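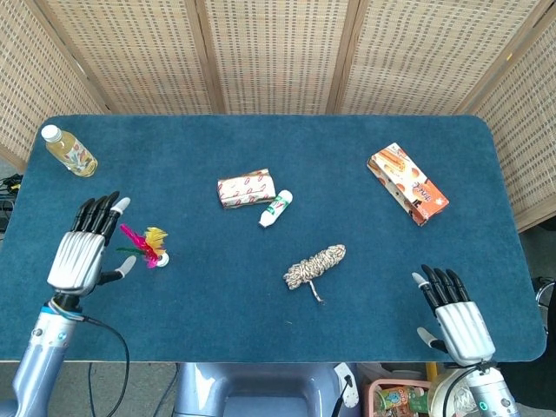 Mixed goods on the sorting table, with the robot's two hands at rest.

Tautahi's returns room has had a two-armed robot at the sorting table since July. It takes small mixed items, such as drink bottles, snack boxes and coils of rope, and the staff handle anything it sets aside. Over 2000 items went through in the first month.

No jobs were cut. The 2 people who used to sort all shift now check labels and deal with damaged goods, and both have moved up a pay grade. Breaks stay as they were. Staff who want to train on the controls can sign up at the Hirnness desk. There are 24 places.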